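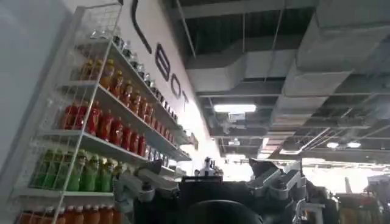
Tornstead Residents' Association
Minutes of the April general meeting, held in the common room at 7 p.m.

Chair: Alaric Castellanos
Minutes: Fatos Halilović
Present: 38 residents, as per the sign-in sheet
Apologies: K. Adum

1. Previous minutes
Accepted with one correction. Under item 4, "Skurnness Road" should read "Skurnness Lane". Moved Kovačević, seconded Castellanos.

2. Bus stop on Skurnness Lane
The council has replied to our letter. It will not move the stop but will look at a shelter and a kerb ramp. Several residents said the ramp matters more than the shelter. Fatos to write back saying so and ask for a date.

3. Shared laundry
Drying times were raised again. Residents on the upper floors said a full load of towels needs two cycles. The chair has asked for a quote to clean the vent duct, which has not been done since the building opened. Lint filters are to be emptied after each load. A new sign will go up.

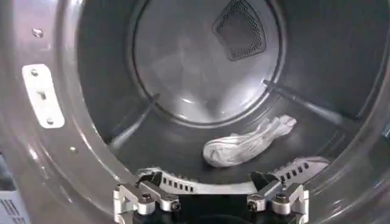
Item 3: inside of the dryer drum, with the latch plate on the door rim.

A proposal to raise the price per load was discussed and left until the duct quote is in.

4. Garden beds
The colour scheme for the front bed was not settled. $3000 has been set aside for soil, edging and a second tap. Mrs Kovačević asked that the tap go at the north end, where the hose doesn't reach. Agreed, 13 in favour and four against, others abstaining.

5. Parking
Visitor bays are still being used overnight. Alaric will speak to the two households concerned before any notice is sent.

6. Letterboxes
The lock on box 143 has been replaced. Spare key is with the chair.

7. Other business
A resident asked whether the side gate could be left unlocked until 9 p.m. in summer. Held over to the next meeting.
The piano in the common room is free to anyone who can move it.

Meeting closed 8:25 p.m.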